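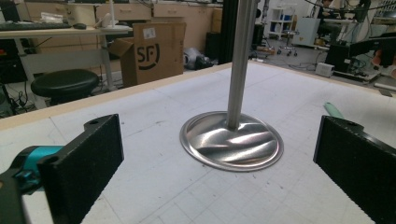
My best tip for anyone recording grasping examples at a bench is to sort your table out before you touch the gripper. I lost most of March to this. We were collecting for the Skasport set, picking up ordinary household bits and putting them down again, and I thought the clever part would be in the training. Well, the training was fine, it was my table that let me down! A cutting mat with a faint grid is lovely to work on, and I've stopped fretting about smudges and scuffs on it, as people's kitchens have those too. Shiny things need more thought. With a round steel base like this one the ceiling lights turn up as big swirly bands across the metal, so I do some takes with the overheads on and some with the blinds open and the lights off.

A few other things I do now, in no special order.

Start with the fingers wide open and well clear of the object. If you begin every take with them nearly touching, the model never gets to see the approach, and then it dithers.

Move the object between takes. A hand's width is plenty. I used to put everything back on the same grid line because it felt tidy (I'm like that with cutlery drawers as well) and ended up with 50 takes that were more or less the same take.

Go slower than feels natural. Ankit Shukla watched me do a batch and said I was snatching at things like someone late for a train. He was right, and I binned the lot.

Leave the background messy. Chairs, boxes, cables, whatever is about. Esther Rashidi tidied up beautifully for her first batch at Rovbridge, and her model sulked the minute somebody left a coat out.

Keep your fluffed grasps, but put them in their own folder and label them the same day. I once left 67 unlabelled over a long weekend and had to watch every single one again with a cold cup of tea.

Wipe the finger pads with a barely damp cloth before each session. Dust makes them slip on polished metal, and then you start squeezing harder without noticing.

Stop after roughly 30 takes and go and do something else for a bit. My wrist goes first, then my patience, and you can see both in the recordings.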